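Zulell keratin at home, is the price a joke?

pennyloafer_
My stylist in Vindville has been pushing the Zulell smoothing kit on me for two visits now. It's $1,199 for the "full year program," and she says I'd do most of it myself at the sink. I have thick wavy hair that frizzes from June on. Am I missing something, or is that a wild number for some bottles and a flat iron?

tidewater
You're not missing anything. I read the ingredient list on the first bottle and it's a conditioner with a nice smell. The "bonding phase" is you running a hot iron over your hair 8 times, and of course it comes out straight.

curlsandcoffee
I did it last spring and I disagree. My hair was smooth for 14 weeks. Not flat, just calmer. I wouldn't pay full price, but it did something.

tidewater
Did you change anything else in those weeks? New shampoo, less coloring? Everybody who spends that much starts taking better care of their hair.

curlsandcoffee
OK yes, I quit bleaching. Still.

pennyloafer_
See, that's what bothers me. Every review I find is from someone who also quit bleaching or bought a silk pillowcase. For now I'm sleeping in a loose bun with a soft fabric tie and drying with a T-shirt. That costs me zero.

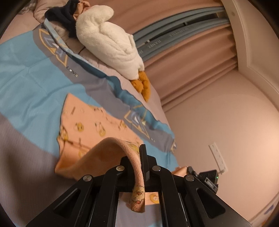 Melina Zacharopoulos: I'd ask her what she makes on each kit. Mine was pushing Clorovik before this and dropped it overnight, and suddenly Zulell was the only thing that "really gets into the hair." Same speech, different bottle.

tidewater
Ha, I got the Clorovik speech too.

jhonatan carhuamaca
Not every stylist is running a scam. I cut hair at Loureiro and we don't sell either one, but salon smoothing does work on the right hair. Get one treatment done in the chair, pay for that, and see how it washes out. A year of anything up front is a bad deal.

pennyloafer_
How many washes before I'd know?

jhonatan carhuamaca
Give it five. If it's back to normal by then, you have your answer.

curlsandcoffee
Mine looked great at five, for the record.

tidewater
And at fifteen?

curlsandcoffee
I didn't keep a diary, tide.

pennyloafer_
I'm going to ask about the single treatment. If she says it only comes as the program I'm out.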